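Coucou tout le monde ! Je sors à peine des cartons du dépôt-vente de printemps et je vous écris vite fait avant d'oublier. On a tenu 2 jours avec la pluie, et la caisse affiche 94 euros de plus qu'en octobre -- je suis ravie ! Merci à Afia Tetteh pour les gâteaux (la recette du cake au citron, je la réclame toujours) et à Iddrisu pour le camion.

Côté peluches et jouets, venez fouiller, il en reste. 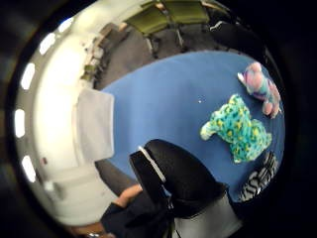 Les invendus se récupèrent chez moi jusqu'au 10, après quoi tout part chez Sula. Sonnez fort, je suis souvent au jardin !

Dernière mise à jour : 6/4/22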